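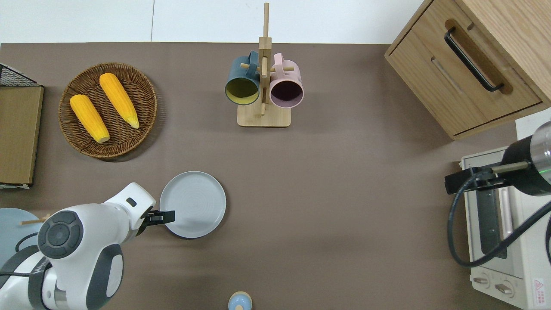 Does the Skasta mug tree tip over with only a couple of mugs on it?
Mine hasn't. Spread them to opposite sides and it stays put.

Skasta mug tree + dish rack set, review, 12/09/2023

Bought both in August, used daily since. Quick notes, kids need dinner.

Mug tree first. Square-ish base, pegs short but fine for normal handles. Big soup mugs, forget it. Takes up hardly any counter. 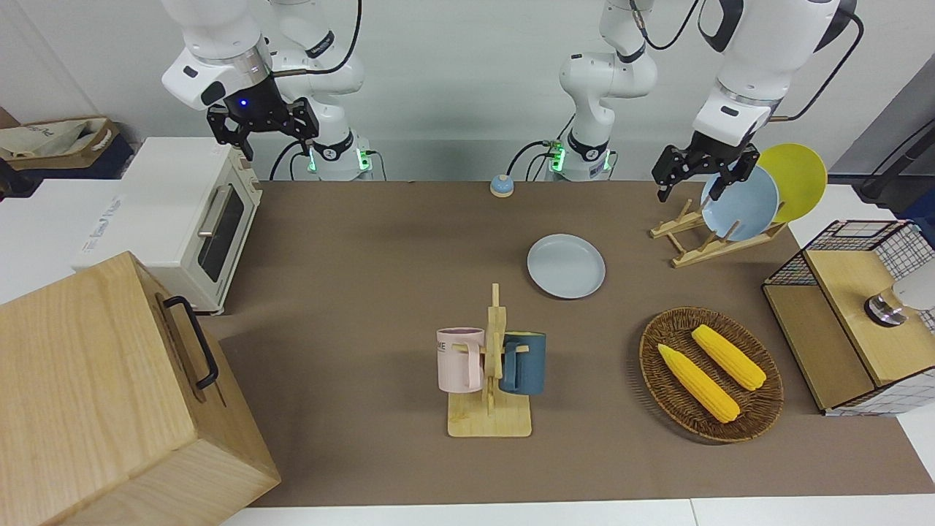 Mug tree up front, dish rack to the right with the blue and yellow plates.

Rack is the better half. Plates stand up at a slant, don't clack together. Wipe the slats or they go grey, learned that on my old Stisham one. Assembly took around 5 minutes, instructions useless, didnt need them.

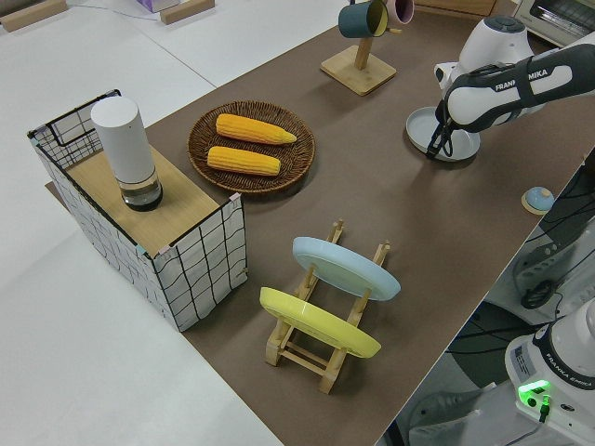 Also no rubber feet on either piece, so they slide if you bump them. Stuck felt dots under mine. Would of been nice to have in the box.

Paid 53 for the set. Clonano has a simliar one for less but the pegs looked flimsy.

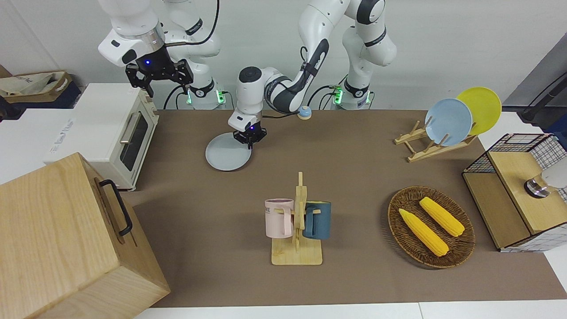

Dish rack at the back, two plates in.

Four stars. Would buy the rack again, mug tree maybe on sale.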